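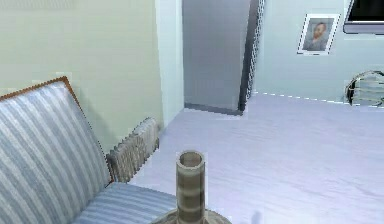
The House That Isn't There: An Afternoon at Potholm

The first thing they hand you at the Potholm open day is a cup of coffee, and the second is a house. The coffee comes from an urn by the front door, and it's pretty good. The house lives on a computer, and I spent most of my afternoon in it, which I hadn't planned on at all when I drove over from Trovville with my sister's two boys squabbling in the back seat.

I had pictured a robot lab as a place full of noise and sparks. Potholm used to be a seed warehouse, and it still has the big sliding doors and a faint smell of burlap. Past the doors are long desks, a lot of screens, and a worn green couch where somebody had left a half-finished crossword. A good part of what the people here do all day is send robots on errands through rooms that have never been built.

"We get through a lot of vases," said Refilwe Pillay, who leads the group and who had been on her feet greeting families since the doors opened. "In the simulator they're free. My mother would not let me practice on hers."

She pulled up a living room for us, and I have to say I liked it right away. It had a striped armchair with a woven armrest, a tall banded vase, a pale floor running back to a gray door, and on the blue-gray wall a small portrait of a red-bearded man. The older boy wanted to know if he could play the television. He could not.

The edges of things get a little jagged if you look closely, like stairs drawn by a careful child, and Refilwe said she had stopped noticing years ago. What matters to her group is whether a robot can learn the sort of sense you and I use without thinking when we carry laundry through a room. Where does the chair end? Is that gap by the door wide enough? Which way around the vase?

The software that builds the rooms is called Viveck, and the robot that gets to use what it learns there is called Zeman. Zeman is real, about as tall as my kitchen counter, and was having its turn at the far end of the warehouse, where the staff had set up a sofa, a lamp and some dining chairs behind a rope. Demonstrations ran every 40 minutes, and we caught 2 of them, as the younger boy would not hear of leaving after one.

In the first, Zeman crossed the carpet, thought it over for a good long while, and steered around a dining chair to a round of applause that I'm sure was louder than it needed to be. In the second it stopped short of the lamp and stayed there. A young man in a Potholm sweatshirt walked over, moved the lamp a few inches, and off it went again.

"The lamp has a shiny base," Refilwe told me later, over the last of the coffee. "We've been arguing about that base since June." She plans to put more shiny things in the made-up houses, along with rugs that curl at the corners and the kind of clutter people have in their hallways. I offered her mine to copy, shoes and all, and she wrote it down.

The boys each went home with a sticker, and they drove an imaginary robot around my car the whole way back. The next open day at Potholm is 5 September 2026. Admission is free, and parking is behind the building, next to the old grain scale.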